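Ernholm Skumo Folding Table: Equipment Review

Prepared for the Furniture and Equipment Guide

Scope of This Review

The Skumo is a folding table sold by Ernholm for use in meeting rooms, community halls, and small dining areas. It was assessed over one season of regular use in a shared activity room, where it was set up and taken down on most working days. The review covers assembly, stability, storage, surface care, and value. It does not cover outdoor use, for which the manufacturer does not recommend the table.

The unit was purchased at the full retail price of $574. Ernholm was not informed that a review was planned.

Delivery and Assembly

The table arrives in a single flat carton. The top is already joined to its frame, and only the feet and the locking bar must be fitted by the buyer. The work took 40 minutes with two people. It could be done by one person, although turning the top over without help is not advised.

The printed instructions are clear up to the step at which the locking bar is attached. At that point the drawing shows the bar from below while the text describes it from above, and our first attempt placed it backward. The 8 bolts supplied are all the same length, so no sorting is needed. An Allen key is included. It is short, and readers who own a longer one will find the final tightening easier.

Stability

With the locking bar engaged, the table stands firmly on a hard floor. Writing, light craft work, and the serving of meals caused no noticeable movement. Leaning heavily on one of the short ends produces a slight sway, which was present on the first day and did not become worse over the season.

On carpet the result is less satisfactory. The feet are narrow and sink into thicker pile, and the leveling screws do not extend far enough to correct for this. Buyers with carpeted rooms should consider the Ernia, a heavier model from the same manufacturer with wide feet. The Ernia does not fold as flat.

Folding and Storage

The folding action is the best feature of the Skumo. A single lever under the long side releases both pairs of legs, and they close with a controlled motion that keeps fingers clear of the hinge. Staff who had not used the table before were able to fold it after being shown once.

When folded, the table stands upright on its edge and can be stored behind a door or in a closet. There is no carrying handle. One person can move the table for a short distance, but for a longer corridor or a flight of stairs a second person should be asked to assist. Ernholm sells a storage cart separately. The cart was not tested.

Surface and Care

Everyday marks from pencils and washable paint were removed with a damp cloth and mild soap. Ballpoint ink required a second cleaning. Hot dishes should be placed on a mat, as stated in the care sheet. The edges showed minor scuffing by the end of the season at the points where the table rests in storage.

Kumiko Hoshino, who coordinates the activity room, asked for a finish that would be less bright under overhead lighting. Ernholm offers only one at present.

Comparison

The nearest alternative considered was a folding table from Sugawara. The Sugawara table is lighter and has a handle built into the frame. Its legs must be released one at a time, however, and the locking clips are stiff. For rooms in which furniture is moved several times a day, the single lever on the Skumo saves a good deal of effort. For a table that will be opened a few times a year, the Sugawara would serve equally well.

Warranty and Parts

The Skumo carries a 2 year warranty covering the hinges, lever, and frame. Scratches and stains on the top are excluded. Replacement feet may be ordered singly. A request for one spare foot, placed in June, was filled without difficulty.

Recommendation

The Skumo is recommended for hard-floored rooms with frequent changes of layout. It is not recommended for carpeted rooms or for buildings in which tables must be carried between floors.
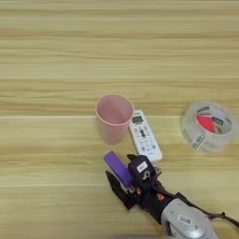

Pink plastic cup on a light wooden tabletop.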